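August
Amarachi Oyewole

3.2 Seat underside and leg sockets

The stools in the Wavau set are molded in white plastic, with four tubular legs. Each stool was handled upside down, so that the legs pointed upward and the underside of the seat could be reached from all sides. The table was covered with black plastic sheeting, which gives strong contrast along the white rim but also produces highlights wherever it wrinkles.
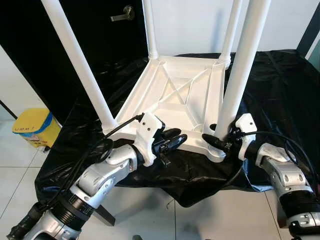
Two features of the underside matter for the analysis. The first is the bracing, where diagonal members stiffen the area enclosed by the raised rim. The second is the collar at each corner, where the leg meets the seat frame. Under the Bendeteck protocol a load of 948 N was applied at the center of the seat and held for 200 seconds — the same interval used in the earlier Odukoya trials.

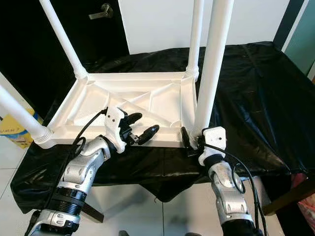

Rim deflection was read at the midpoint of each side, and the collars were inspected for whitening after unloading. A second series at 1220 N followed the same steps. Stools that showed whitening at 2 or more collars were withdrawn from the second series and recorded separately.

Figure 3. Inverted stool on black sheeting, with the underside of the seat and the leg joints exposed.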